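Two small potted plants on a round office table, one leafy in a white pot, one succulent. Fluorescent ceiling light only. Same watering for both?

**Lewis Sutherland**

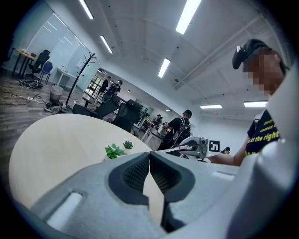

No. Water the leafy one when the top inch of soil is dry. Leave the succulent until the pot is dry all the way through - 15 days is normal indoors.

**Heather Rennie**

Lights on a timer help, ours go off at night. Mine get a splash when I remember.

**Yau**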